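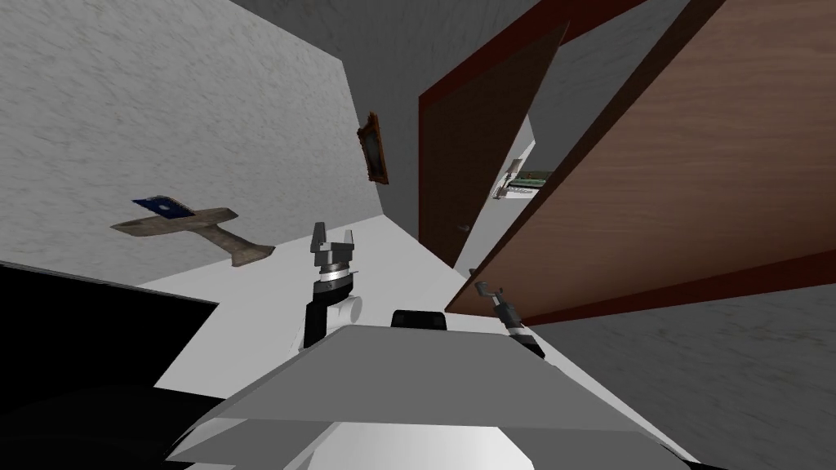
I put off buying a wall shelf for the hallway for most of two years, and in the end it was my sister-in-law Zuzana who ordered the Fekora and had it sent to my door. (She was tired of hearing about it, I think.) It has now been up since December, long enough that I feel I can say something useful about it.

Let me start with the good part. The wood is lovely. I went in expecting that thin, papery finish you get on cheaper shelves, and what came out of the box was solid beech with a proper oiled surface, smooth on the underside too, where my hand goes every time I reach for the mail. It smelled faintly of linseed for a week and I was sorry when that stopped.

Putting it up was another story. The instructions are a single folded sheet with drawings so small that I had to take them over to the kitchen window. The box comes with two screws and two plastic plugs, and the plugs are fine for brick but hopeless in old plaster like ours. The first hole crumbled so badly I could get my thumb in it. I filled it, sulked, had lunch, and went down to Costa, our hardware store on the corner, where Ozan Tekin sold me a packet of heavier anchors and told me to drill slower. He was right about the drilling! The second try took 15 minutes, and the shelf hasn't moved since.

Do check your level twice before you mark the second hole. The mounting slots on the back have a little play in them, which sounds helpful, but it let mine settle a hair to the left as I tightened the screws, and I had to back everything out and start over. A strip of masking tape on the wall would have saved me the trouble, and I'd do that next time.

As for what it holds: the maker says 9 kilos. I've never gone near that, but it has carried a stack of library books, a potted fern (until the fern got too wide for anyone to pass with groceries) and, over the holidays, a very heavy brass candlestick that belonged to my aunt. No sagging that I can see. The top has no lip along the front, so round things do roll off, and I've lost a good pen behind the shoe bench that way.

I looked at two others before this one. The Nasr is wider and has a nice rounded edge, but it only came in white, and white in our hallway lasts until the first muddy dog. The Bomadness was a good deal cheaper and a friend has one in her bathroom — it's perfectly all right, though the color has faded near the window.

The Fekora was 219, which is a lot for a small shelf, and I'd have grumbled if I'd been the one paying. I'd still buy a second for the bedroom if they ever put decent anchors in the box. Four stars from me, and a fifth for the wood if I were allowed to give it separately.

Posted 2021-07-27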